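Subject: Re: [midilwood-home] Descaling tablets vs. plain vinegar
Date: 3 May 2023

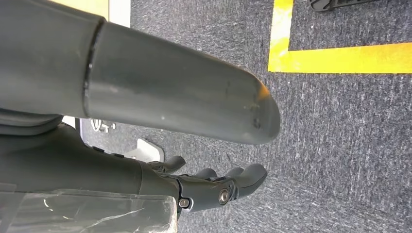 I've been on this list long enough to see the tablet question come up every spring, and I still don't buy it. Quoting the part I want to answer:

> We switched to the Tekico tablets in December and the kettle has
> never looked better. The box says one tablet does the work of a whole
> bottle of vinegar, and it also coats the metal so the scale can't come
> back. I know they cost more, but you use so few of them. I'd say
> anyone in Midilwood with hard water should just get the big box and
> be done with it.

Glad the kettle looks good. But what was it cleaned with before, and how often? If the answer is "vinegar, when I remembered," then the tablets may only be getting credit for a regular schedule. I'd like to hear from somebody who went from vinegar every month to tablets every month and saw a difference.

The coating claim bothers me more. Coats it with what? The ingredient list on my box has citric acid first, then a filler, then a dye. I can't find a word on it about a coating except on the front, in the big letters. Citric acid dissolves scale just fine. It rinses away afterward, and I would hope so, given that we drink out of the thing.

I did try them. I have two kettles, the steel one at home and an old Ding at the shop, both on the same town water. For 10 weeks I used tablets in one and white vinegar in the other, then rinsed both twice. At the end I looked inside with a flashlight and could not have told you which was which. My test is not science. One kettle gets used more than the other and I didn't measure anything. Still, if there was a coating in there keeping scale off, I'd expect to notice something.

On cost, the tablets were $15 for the box where I bought them. A jug of vinegar is a fraction of that and I can put the rest on a salad. If the smell is what you object to, buy plain citric acid powder from the canning shelf. A spoonful in a full kettle, bring it to a boil, let it sit, dump it, rinse.

Two other things from earlier in the thread.

Whoever asked about the Urkolico filter pitcher: check whether the cartridge says it reduces hardness or only "improves taste." Those are different jobs. Mine is the taste kind, and the kettle furred up exactly as it did before. I was annoyed at the pitcher for a month before I read the leaflet.

And please don't run vinegar through a coffee machine without looking at the manual first. Some makers warn against it on account of the rubber seals. I have no idea how much of that is true and how much is there to sell their own descaler, but I'm not going to be the one who tells you to go ahead and then hears about the leak.

If anyone has the tablet maker's actual data on the coating, as in a test and not a chart with no numbers on it, send it to the list. I'd read it. Until then I'm using up the rest of the box and going back to the jug.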